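Packing light, again

I bought the Closel walking guide to Prornby second-hand. It has 132 pages, three of them on lunch, and a fold-out map that refuses to fold back in. My aunt's old copy put the castle on the wrong side of the river, so standards have risen.

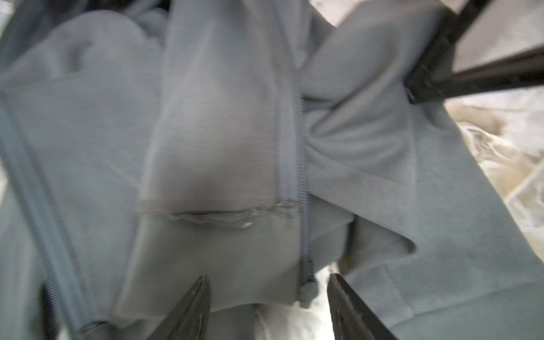
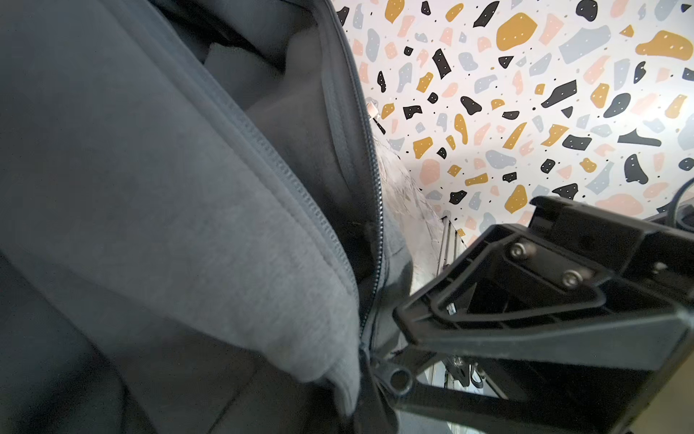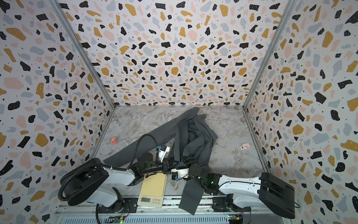

Chapter two sends you up 400 steps to the Louro gate and calls this "a gentle start". Homa Shirazi, who wrote it, must have calves like a goat. I stopped twice to admire the view, which was mostly a car park.

The harbour walk is much better, and she's very good on pubs. Gisbridge next, in August, if my knees agree.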